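3.2 Workpieces and bench layout

The assembly used in the study is a small spur gear train carried on a flat plate. It was selected from the teaching stock at Gerkencombe after a pilot round in May, in which two other assemblies were tried and set aside. One relied on a snap ring that wore out quickly under repeated handling. The other had a keyed shaft, and the time needed to find the keyway masked the time needed to bring the teeth into mesh. The gear train has neither feature. Each gear drops over its shaft from one direction only, and the outcome depends on two alignments: bore to shaft, and tooth to gap.

All gears are metal. Plastic gears of the same pitch (Brevum, stock grade) were used for training and do not appear in the results. Plastic teeth deflect slightly on contact and let a poorly placed gear slide into mesh under light pressure, which hides the error we want to measure. Metal teeth stop dead when crest meets crest. The gear then has to be lifted or turned by a fraction of a tooth before it will go down.

The plate is laid directly on a dark fabric surface. Three properties of the cloth matter. It holds a loose gear where it is put down, so that the starting position does not drift between trials. It allows a gear to be tipped and picked up by the rim without scratching the tooth faces. It also separates bright metal from background in the recordings, although highlights on the polished faces remain strong and can shift the apparent center of a gear by a small amount. The cloth wrinkles with use. We smoothed it at the start of each block and left it alone within a block, having found that constant adjustment moved the plate.

Before each session the gears were wiped and checked for burrs at the tooth tips and at the mouth of the bore. A burr too small to see can still be felt as a catch on the shaft, and gears that caught on the gauge pin were withdrawn. Over the 520 trials, eight gears were replaced on these grounds. No lubricant was applied. An oiled bore seats more easily but picks up lint from the cloth, and the lint then affects the next trial more than the oil helped the present one.

A trial begins with one gear loose on the cloth, axis upright. It is scored as seated when the gear lies flat, the shaft end is visible in the bore, and the gear can be turned by hand without lifting. Partial seating, where the bore has found the shaft but the teeth rest on those of a neighbor, is scored separately, following the scheme of Pálfi and Kong. The time limit was 48 seconds, set from the pilot data, in which successful placements took roughly 35.

Figure 4 gives two views of the workpieces on the bench cloth. 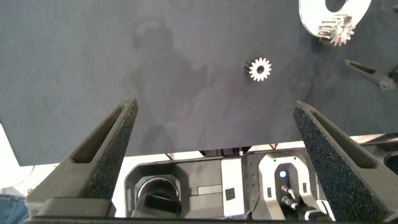
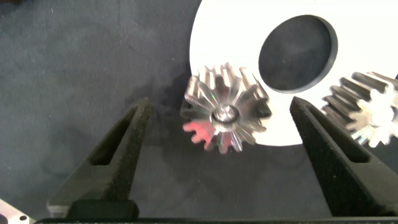 Figure 4. Metal spur gears and plate on the dark bench cloth. First view: a small gear loose on the cloth, with a larger gear at the plate. Second view: a gear overlapping the edge of the plate, with a shaft end visible in its bore.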